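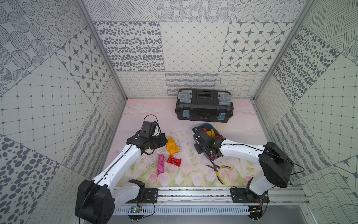 One home for the pliers: Genalyn Saludo on the end of the everything drawer

I should say where I stand. I have an everything drawer, it has worked well enough for years, and I have never met a storage system that survived the second month. So when Genalyn Saludo agreed to talk to me about Waltley, the home-sorting service she runs out of Olmont, I went in expecting to be sold a label maker.

She doesn't use one. "Labels are for people who've already won," she says, clearing a space for my cup. "If you need to read a word to know where your pliers go, you've got too many places."

Her pitch is that most household mess comes down to a single pile she calls the mixed lot, the stuff that turns up together although it has no business together. A coiled cable. A few wrapped sweets. A pair of pliers with yellow-and-black handles. A toolbox a hand's reach away that could take half of it. She sees some version of that pile in nearly every house, and she thinks the mistake is always the same.

"People start with the box. They buy a nice one with organiser lids on the top, and they stand there opening and shutting the lids, thinking about screws. Meanwhile the pile's still sitting there."

The toolbox she recommends is nothing special. Black plastic, a moulded handle, two blue latches, and a pair of translucent grey organiser lids so you can half see what you've put away. I ask whether half seeing is any use. My own clear-topped boxes contain, as far as I can tell from above, shapes.

"Shapes are enough," she says. "You're not doing surgery."

I am not convinced by that, and I tell her so. A shape is a fuse or a shape is a hearing-aid battery. She shrugs and says I should keep hearing-aid batteries in the bathroom.

Food first

Her order of work is the part I found most sensible, possibly for the reason that it costs nothing. Anything edible leaves the pile first and goes in a small basket. The basket can be any colour as long as it's too small to hold a tool. Cables come second, coiled before they're put down again. Hand tools go last, straight into the box, with no sorting inside it until the surface is clear.

Why food first? I had assumed hygiene, but her answer was duller and better.

"It's the only thing in the pile that anyone wants. You leave lollies lying there and whoever walks past stops, unwraps one, moves the pliers to get at the red one, and now you've got wrappers as well."

And the cable? She coils it loosely, round the hand, and will not hear a word in favour of wrapping it around the plug. I mentioned that I have wrapped cables around plugs since school without incident. "You've wrapped them," she said. "Have you used them again?"

Fair. I have a shopping bag of them.

Who says it works

Waltley charges $835 for a full house, and that buys you Saludo and her business partner, Jonatan Isaksson, for as long as it takes in one day. She tells me they did 31 houses last year. I asked how many of those were still tidy in July, when the winter gear comes out and everybody's hallway goes to pieces, and to her credit she didn't have a figure ready.

"I don't go back and inspect. I'd be insufferable."

It does leave a hole in the argument. A house that's tidy on the evening the organiser drives off proves very little. Two strong people with a free day could make my place look good as well.

So I rang a couple of past clients. Charito Gatchalian, who had the full day, is a believer. Her basket is on the kitchen bench and her toolbox is under the sink, and she says she can put her hand on a screwdriver in the dark. Her son Jericho still lives at home and takes a cooler view.

"The tools thing held up," he said. "The basket's a joke. There's batteries in it, there's a bike light. Mum thinks it's lollies because the lollies are on top."

I put this to Saludo and she laughed for a good while. Then she said that a basket with a bike light in it is still better than a bench with a bike light on it, which I suspect is the sort of thing you have to believe in her line of work.

The other client, Jonalyn Lagman, gave up on the lids. She found she was putting the same 11 wall plugs back into the same compartment every weekend and never touching the others, so she tipped the lot into the bottom of the box and says she's happier. Saludo's reply was that Lagman is a success. "She knows where they are, doesn't she? They're in the box."

It's a system that's hard to fail, and I can't decide whether that's the kindest thing about it or the slipperiest.

The surface

We got into a proper disagreement over the surface you sort on. Saludo likes a patterned one - she brings a cloth with flowers on it, pink on pale pink with green stems - and claims people are gentler with things on a pretty background. They put the pliers down instead of dropping them.

I think this is nonsense. A small screw on a busy floral print is a lost screw, and a pink wrapper on pink tulips isn't much easier. Any plain tray would beat it. She conceded the screw. She did not concede the wrapper, and we left it there after longer than either of us would want printed.

What I'd keep

I went home and did the drawer on Wednesday after tea. Food, cables, tools, in that order, into a bread basket and the old toolbox from the shed. It took the length of one football match on the radio. I found two pairs of pliers I'd have sworn I didn't own and a roll of mints I won't be eating.

Would I pay $835 for it? No. Saludo didn't seem to mind hearing that either. She says people who ask her a lot of questions nearly always end up doing it themselves, and that she'd sooner they rang her for the garage.

"What's in your garage?" she asked as I was packing up.

I said I had a train to catch.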